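Section 7. Setting Up and Caring for Your Motidby Countertop Water Filter

Thank you for bringing a Motidby home. We know you would like a cold glass of filtered water right away, and we promise you will have one soon, but please give yourself a quiet half hour for this part. A filter that is set up patiently in the beginning gives far less trouble later on, and most of the calls we get at Kragh are about a step that was skipped on the first day.

Before you begin

Lay everything out and check it against the packing slip. You should have the tank with its lid, the spigot with two rubber washers and a nut, the Puvmont cartridge in its sealed bag, and the drip tray. If anything is missing, please don't improvise with parts from another filter (we understand the temptation!) – write to us and we will mail you the right piece.

Choose a flat, steady surface that can carry the weight of a full tank. Keep the filter out of direct sun and well away from the stove. Leave enough room under the spigot for the tallest cup your family likes to use.

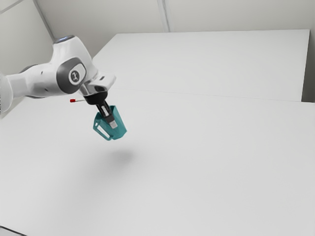

A teal mug held above a large white table.

Fitting the spigot

1. Wash your hands, then wash the tank and lid with warm water and a little mild dish soap. Rinse until there is no foam left.
2. Slide one washer onto the spigot and push the threaded end through the hole from the outside.
3. Put the second washer on from the inside, followed by the nut.
4. Tighten the nut by hand until the spigot no longer turns.

CAUTION: Do not use pliers or a wrench on the nut. Too much force can crack the tank around the hole, and the warranty does not cover this kind of damage.

Preparing the cartridge

5. Take the cartridge out of its bag and hold it under cold running water for two minutes.
6. Stand it in a bowl of cold water until the bubbles stop. Some cartridges settle quickly and others like to take their time.
7. Screw the cartridge into the seat at the bottom of the upper chamber, fill the chamber with cold tap water, and let it drain through completely. Pour this first batch out, or give it to your houseplants. Fill again and pour out again. The third batch is yours to drink.

Note: A few black specks in the first batch are carbon dust. They are harmless and will rinse away. 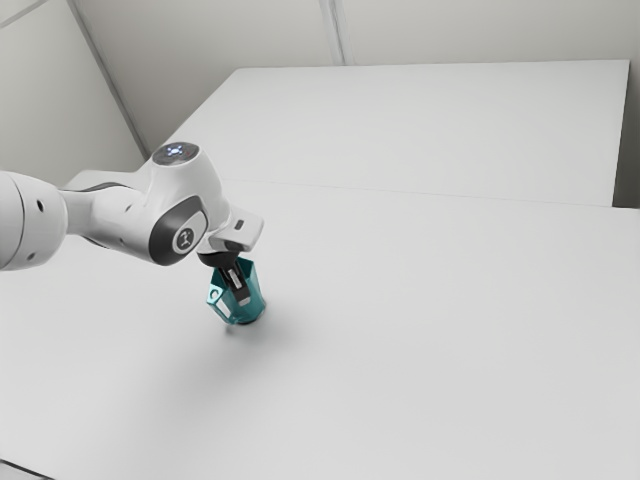

Filtered water keeps best when it is covered and cold, and it should be used within two days. Any clean food-safe container with a snug lid will do, and the shape is entirely up to you. A hexagonal one in see-through teal, for instance, would be a cheerful thing to find in the refrigerator door, and with a translucent container it is easy to tell when the water is getting low. Wash whatever you choose as often as you wash the tank, and leave a little space at the top if you plan to freeze it.

When to change the cartridge

A Puvmont cartridge is good for 1000 liters in areas with soft water. If your water is hard, plan on some 700 liters instead. Mandla Hlongwane on our service desk suggests writing the start month on a piece of tape and sticking it under the lid – "March" is plenty, you don't need the day.

If the flow slows down well before then, take the cartridge out and scrub the outside gently with a soft brush and plain water. Never use soap on it, as the taste is very hard to get rid of. Replacement cartridges and washers can be ordered from Grultosmont or from the store where you bought your filter.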